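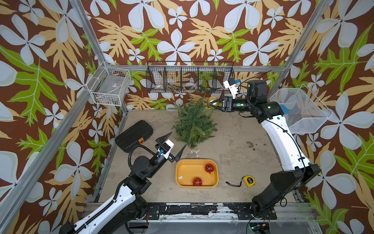 White flowers and green ferns on chocolate brown: big patterns are back on the wall.

I grew up in a house with wallpaper in every room, including the closet under the stairs, and I swore I'd never own a roll of it. My mother picked patterns the way other people pick candy. The hallway was pheasants. The bathroom was seashells, peeling a little over the tub, and I used to lie there and pick at the loose bits until I got yelled at.

So of course I've just papered my dining room. It started in November, when I wandered into Priseck, a narrow little shop with sample books stacked up to the windowsills. Pankaj Kanaujia runs the place, and he let me sit on the floor with them for most of an afternoon. I went in wanting a quiet stripe – something polite. I came out with a huge leafy thing on dark brown that my sister says looks like a 1970s bank manager's den. I love it!

Pankaj's advice was to go bigger than felt comfortable. Small prints turn to mush from across a room, he told me, and dark backgrounds are kinder to fingerprints (I have two boys, so sold).

Then came the hanging. I did the first wall myself and got the seam by the window wrong by half a leaf, and now I see it every single time I eat soup. After that I called Theophilus Abubakari, who has been papering houses since he was 19 and hums the whole time he works. He finished the other three walls before supper and offered to redo mine. I said no, and I'm still not sure why. Stubbornness, probably.

My mother came to see it last month. She stood in the doorway with her coat on, looked it over and asked what I was planning to do about the ceiling.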